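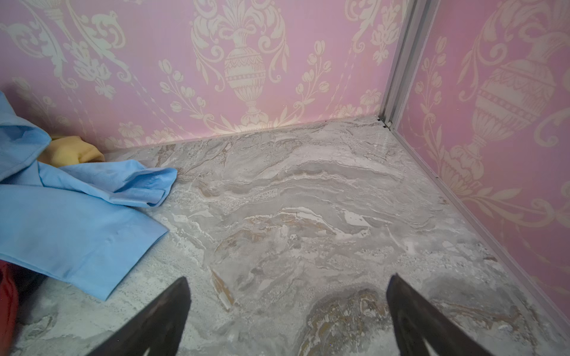

El empapelado de una esquina interior se resuelve siempre con dos piezas, aunque el ancho del rollo permita cubrirla con una sola. Los encuentros entre tabiques rara vez están a plomo, y una tira entera doblada sobre el ángulo acaba formando bolsas o arrastrando la desviación al paño siguiente. En papeles lisos el defecto se disimula; con un dibujo grande, como el de la urna crema entre volutas de acanto sobre fondo rosa, cualquier giro del motivo se percibe desde la puerta. El método descrito a continuación vale para papel vinílico y para papel tejido-no tejido (TNT).

Material

Cola adecuada al tipo de papel, plomada o nivel láser, regla metálica, cúter de hojas partibles, espátula de empapelar, cepillo, rodillo de juntas y esponja. Para solapes de vinilo sobre vinilo hace falta además un adhesivo específico; la cola normal no agarra sobre la cara plastificada.

Preparación

1. Retirar los restos de papel anterior y rellenar las grietas del rincón con masilla acrílica. El yeso en polvo se fisura en los encuentros.
2. Lijar, aspirar el polvo y aplicar una mano de imprimación. Dejar secar según el envase.
3. Anotar el número de lote de todos los rollos. Si no coincide, no se mezclan en la misma pared.

Medición y corte

Se mide la distancia entre el borde de la última tira colocada y el rincón en tres alturas: techo, centro y rodapié. Se toma la mayor y se le suman 2 cm. Con 34 cm de medida máxima, la pieza se corta a 36 cm. El sobrante de la tira se reserva, ya que será el arranque de la segunda pared.

Colocación

1. Encolar y pegar la primera pieza casando el dibujo con la tira anterior. Llevar el papel al ángulo con el cepillo, de arriba abajo, y asentar la vuelta con la espátula.
2. Si la vuelta se arruga, practicar cortes horizontales cortos – solo en la parte que dobla – y volver a alisar.
3. Trazar una vertical en la segunda pared, a una distancia del rincón igual al ancho del sobrante.
4. Pegar el sobrante alineado con esa vertical, montando sobre la vuelta. El dibujo se casa a la altura de los ojos; arriba y abajo habrá una pequeña diferencia.
5. Recortar en techo y rodapié. Cambiar la hoja del cúter en cada tira.
6. Pasar el rodillo por el solape, sin presionar si el papel tiene relieve, y limpiar la cola con la esponja húmeda.

Secado

Mantener ventanas cerradas y calefacción apagada durante el secado. Una junta que se abre se repara levantando el borde con la espátula y aplicando adhesivo con pincel fino.

Texto: Genowefa Sowa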